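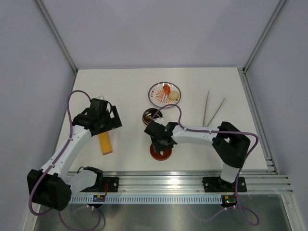 A Dralier two-arm bench cell with tableware laid out on the work surface.

Last updated: April 18, 2019

The Dralier is a bench-top robot cell with two arms, sold as a kit by the firm Drenduvier. It is meant for laboratories, colleges and small workshops that want to try out handling tasks with everyday objects. The buyer receives the arms, the rail they stand on, the control boards and the software, and may order the enclosure with the kit or build one on site.

Background

Drenduvier began as a repair business for packing machinery. Its first arm, the Wullier, was a single unit clamped to the edge of a desk. It sold slowly, and several customers bought a second one and fixed the pair to a board of their own making. The engineer Sotiris Manolakis, who had joined the firm to rewrite the Wullier's control software, proposed selling two arms on a common rail with the spacing already set. The Dralier was put on sale the following November. The Wullier was withdrawn soon afterwards, although spare parts for it can still be ordered.

Construction

Both arms are carried on a long aluminium extrusion along the front edge of the table. Each is bolted to a black mounting plate. The plates can be slid along the grooves in the rail and locked with 4 bolts apiece, so the distance between the arms can be changed without drilling. The links are white and the motor housings black. The rail may be longer than the table it serves and can be left to stick out at the side.

The cables are purple and run along the outside of the links. Slack is left near the gripper and at the elbow so that the joints can turn freely. Early buyers complained that the loops caught on tall objects, and Drenduvier now supplies soft clips to hold them closer to the arm. Outside cabling does make a damaged lead easy to replace - the handbook allows ten minutes for the job.

A small circuit board with indicator lights is fitted below each mounting plate. A slotted cable tray runs between the arms under the rail. The boards have no cover in the standard kit, and a cover is sold separately.

The enclosure has plain, pale walls with aluminium edging at the corners. Drenduvier advises a white table top, which gives the vision software an even background. Darker tops can be used but need a longer set-up.

Use

The Dralier is mostly used for picking up, moving and placing objects of the size found in a kitchen or on a desk. Common items include blocks, dishes, metal bowls, plates and chopsticks. Thin metal chopsticks are among the harder objects for the grippers, as they lie close to the table and tend to roll. Shiny bowls can also cause trouble for the vision software, and the handbook suggests moving the lamps before changing any settings.

The arms can be run singly or together. When they work together the software keeps a gap between them, which the user may narrow but not switch off. Tasks are set up either by writing a short script or by moving the arms by hand and saving the positions. A saved task can hold up to 3,000 positions. Older versions of the software stopped at 522, and files made with them open in the newer version without being changed.

Kit and service

The standard kit contains two arms, two mounting plates, the rail, the boards, the cables and a printed handbook. The table is not included. Assembly takes one person the better part of a day, with a second person needed to lift the rail into place.

Repairs are handled by Zacharopoulos, a separate company that also stocks grippers and motor blocks. The guarantee lasts 2 years and covers the motors and boards. It does not cover cables or gripper fingers, which are treated as wearing parts. A yearly service visit can be bought at the time of order or later.

Reception

Users have generally spoken well of the rail and of the ease of changing parts. The main complaints have been the price of replacement fingers, the noise of the elbow joint at full speed and the thin section on scripting in the first handbook. A second edition of the handbook added worked tasks for both arms and a longer chapter on lighting.

The kit has been compared with cheaper single arms bought in pairs. These cost less, but the owner has to line them up and write the code that stops them from colliding.

See also: Wullier; Drenduvier; bench-top robots

Contact the editors | Copyright the contributors | Back to top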